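Plaltetero Simulation Guide
Section 4. Checking a reported grasp result before you rely on it

The baseline method reports its score from simulated trials of one yellow arm working with small cubes. A high score in simulation proves very little by itself. Follow the steps below before you quote a number to anyone, including your own lab.

1. Load the stock table setup and leave the lighting at its default setting. Do not "clean up" the shadows. A policy that only works under flat light has learned the wrong thing.

2. Set the random seed to 43 and open the overhead view.

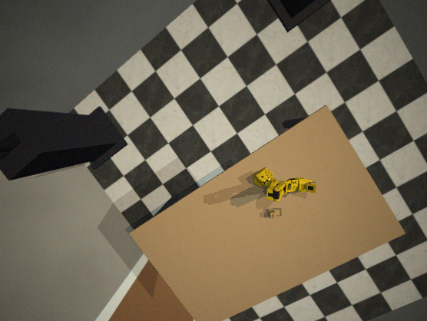 3. Write down the cube position from the state log. Do not estimate it from the overhead view. The cube is tiny at this distance, and its brown is close to the tan of the table.

4. Step forward 19 ticks and save the view again. Compare the saved views by eye first, then with the difference tool.
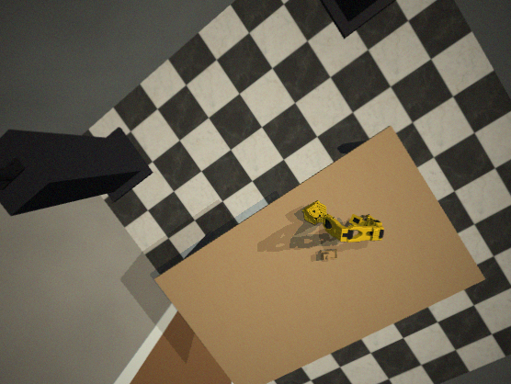
Note: The difference tool flags shadow changes as arm motion. Karine Fehr reported this in October and it is still open. Until it is fixed, treat any motion score from the overhead view alone as unproven.

5. Switch to the round close-up view at the fingers. Check that the face numerals render and that the cube pose matches the log.
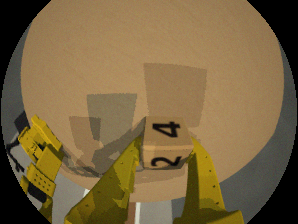

6. Read the contact log for both fingers. The success flag goes up when the fingers are near the cube — it does not wait for contact. We think this inflates the published result, though we can't yet say by how much.

Caution: Never report the success flag without the contact log. A finger tip beside a cube looks a lot like a grasp.

7. Run the full set of 1066 trials. Short runs swing too much to mean anything, whatever the method paper suggests.

8. Open the side view and look at the failures one by one. Start with the stacked layouts, where the gripper has to come down from above.
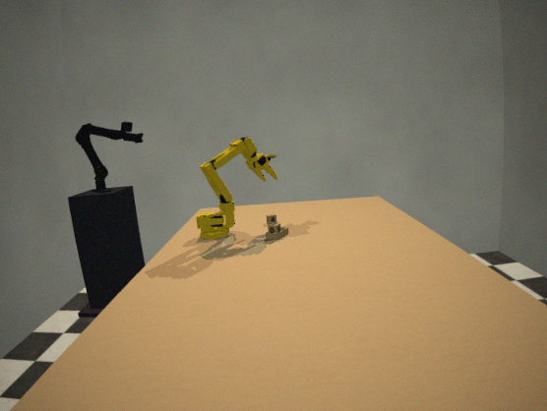

Figure 4. Side view: yellow arm with open gripper above the stacked wooden pieces, black arm on its pedestal at left.

9. Repeat the run with 2 new seeds. If the ranking of methods changes, say so in the report and do not average it away.

Note: None of these checks tell you how the method will do on real hardware. Normand Tremblay keeps the list of open questions; send him the seed and both logs with any result you can't repeat.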